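4. Descaling the Brinix Countertop Water Filter

Your Brinix will ask to be descaled when the amber light blinks. It will then go on asking. Descaling takes one tank of water, one sachet of Deletix powder and more patience than the box suggested.

Before you start

Take out the filter cartridge. Descaler ruins cartridges quickly and for good, and the warranty has heard every version of the story.

CAUTION: Do not use vinegar. We know your aunt uses vinegar. The seals in the Brinix do not care for it.

4.1 Running the cycle

1. Unplug the unit and empty the tank.
2. Lift out the cartridge and stand it in a glass of clean water.
3. Fill the tank to the lower line and stir in one sachet of Deletix until the grains are gone.
4. Put a large bowl under the spout. The cycle releases 1207 ml, so a coffee mug will be a disappointment.
5. Plug the unit back in and hold the FLOW button for 8 seconds. The light turns blue.
6. Leave it alone. The pump stops and starts several times, and the long silence in the middle is part of the program.

Stone counters need some thought. Descaler is an acid, and it leaves dull spots on marble that no amount of wiping will bring back. Put a tray under the unit and the bowl, and keep a damp cloth within reach.

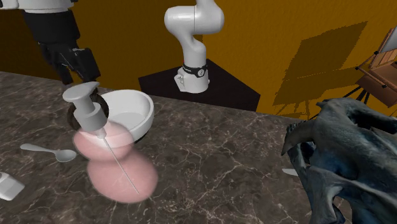
Trikasmont Home Products | Customer Guides Team

A white ceramic bowl is fine for catching the runoff if it is big enough. Wash it with ordinary dish soap afterward, along with any spoon you stirred with.

4.2 Rinsing

7. Empty the bowl into the sink and rinse the tank twice.
8. Fill to the upper line with plain water and press FLOW once.
9. Repeat step 8 until the water no longer tastes like a coin.
10. Refit the cartridge, arrow pointing down. It will also fit with the arrow pointing up, which we regret.

NOTE: If the amber light is still blinking, hold RESET for 7 seconds. The light counts days and has no idea what you just did.

Replacement sachets are sold as part no. 475.

Guide revised Monday, May 2, 2022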